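Acta de la reunión de marketing digital - Fleteteo
Mayo, 9:30 h, sala de la planta baja

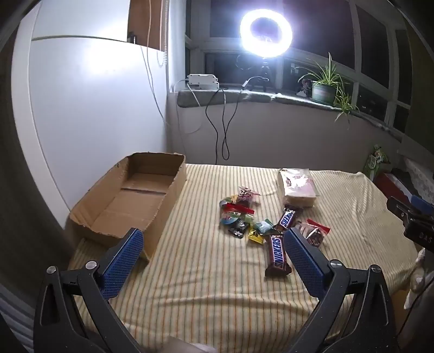 Zerrin Canpolat pidió empezar por el boletín, que llevaba dos reuniones cayéndose del orden del día. Se aceptó y el blog pasó al segundo punto.

1. Boletín
¡Ya tenemos 1.162 suscriptores! El envío de abril lo abrieron 926 personas, la mejor cifra desde que dejamos Dikthorpe y pasamos las listas a Porport. Gustó muchísimo el asunto corto y se repetirá en mayo. Zerrin propone separar a transportistas y a tiendas, con un texto distinto para cada grupo. Aprobado.

2. Blog
De las visitas de abril, 763 llegaron desde el boletín - una alegría, con lo que costó la serie sobre tarifas de portes. Mal-soon Heo quiere reescribir los 12 artículos más antiguos antes de publicar nada nuevo. Hubo debate: Zerrin prefiere alternar, uno viejo y uno nuevo. Queda así hasta el verano.

3. Colaboración con Demirtaş
Nos ofrecen un artículo invitado en su web. El tema sería el embalaje de pedidos pequeños. Mal-soon envía el borrador y pide que el enlace vaya a la guía, no a la portada.

4. Ruegos y preguntas
Falta cambiar el formulario de alta en la versión móvil, que sigue pidiendo el teléfono. Lo mira Zerrin.

Se levanta la sesión a las 10:45 h.

Comentarios
Rotonda: ¡Enhorabuena por las aperturas! ¿Compartiréis el asunto que usasteis?
M. Heo: Claro, lo cuelgo con el borrador.
lupe_t: A mí el formulario también me falla en la tableta.

Entradas recientes
Acta de abril
Cómo elegimos los temas del blog
Tarifas de portes, tercera parte
Guía de embalaje para tiendas pequeñas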